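Does training on homes beat training on a lab table for cloth folding?

Posted by Touran Karimi, 5 December 2018

We collect folding demos with two hand-held grippers, one person working both. So far we have 818 demos from bedrooms and 2588 from a single lab table. Black clothes are the hard part – the policy loses the collar and picks the wrong layer. 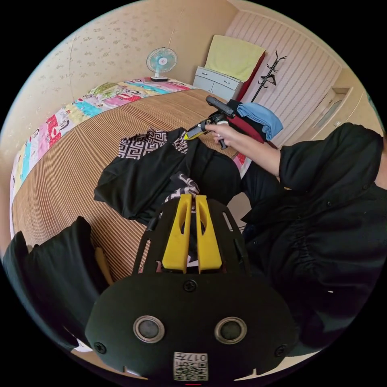 I trained on each set separately, same settings. The home set did better on shirts it had never seen, 7 points higher, with far less data. Is that a known result or did I mess up the split?

Amirhossein Ranjbar
Check the split by garment, not by demo. If one shirt is in both train and test, the number means nothing. Also cut the lab set down to 818 and run it again. Use more than one seed – we needed 12 before our gap held still.

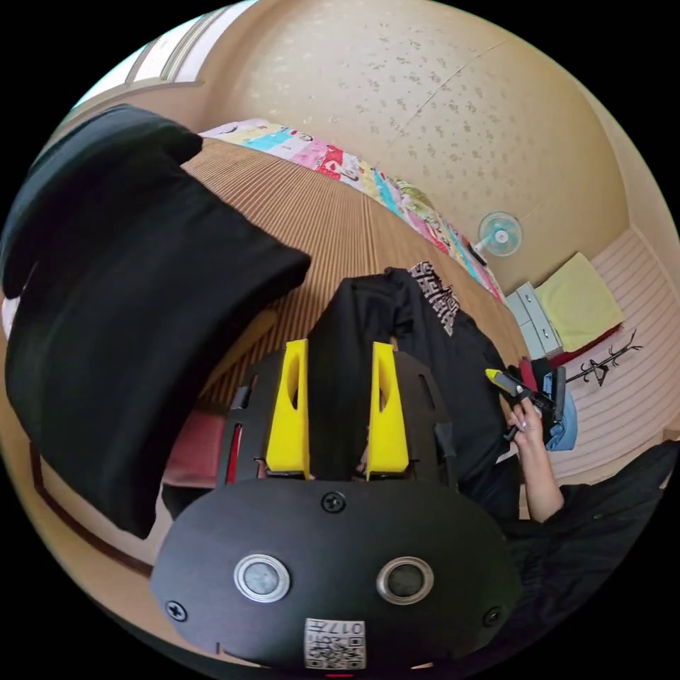

Jellura says the same thing happened with towels. More rooms helped, more demos in one room did almost nothing. No idea about black cloth, try more light.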